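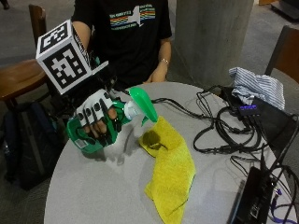

Glove with the cube marker, at the round table

Thread: Y-strainer ahead of a compressed air dryer, how fine?

rkandasamy
We run a Serkura dryer on a 2000 liter receiver. Manual says strainer upstream, no mesh size given. I have an 80 mesh screen in there now and it loads up with rust scale every couple of months. Would going coarser hurt anything?

millwright_197
80 is finer than you need at that spot. Go to 40 and let the coalescing filter do the fine work.

Hikidum
Disagree. If scale gets past the strainer it ends up in the coalescing element, and those cost a lot more than rinsing a screen. Keep the 80 and fit a blowdown valve on the strainer leg.

millwright_197
A blowdown valve is fine until someone leaves it cracked open. Seen that twice.

R. Manole
What is the pipe between the receiver and the strainer? If it's old black iron, that is where your rust is coming from.

rkandasamy
Black iron, yes, older than the dryer. Receiver was inspected in January and was clean inside.

R. Manole
Then replace that run before you buy screens. We did ours in stainless and the strainer now gets opened once a year.

Hikidum
Agree on the pipe. Still would not go to 40.

rkandasamy
Getting a price on the pipe. Leaving the 80 in for now - will add the valve at the next shutdown.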